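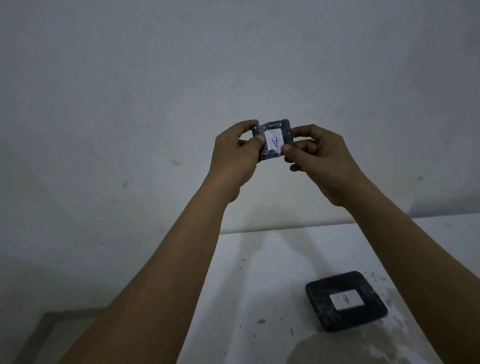 Label the Box Before You Wrap It

By Katsuhiko Kaneko | 9 Nov 2018 | 1 min read

Every closet has a mystery parcel. Mine sat there for 105 days before I gave in and cut it open – spare fuses. Stick the label on the lid, then wind the film tight over it.
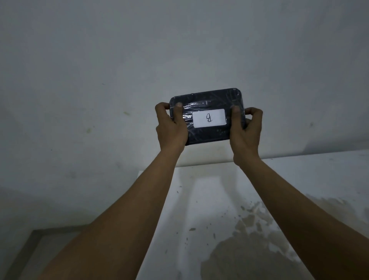
Label under the wrap, where it can't wander off.

One big letter beats a paragraph. Keep the list of what "A" means somewhere other than inside box A – ask me how I know.

7 comments | 50 shares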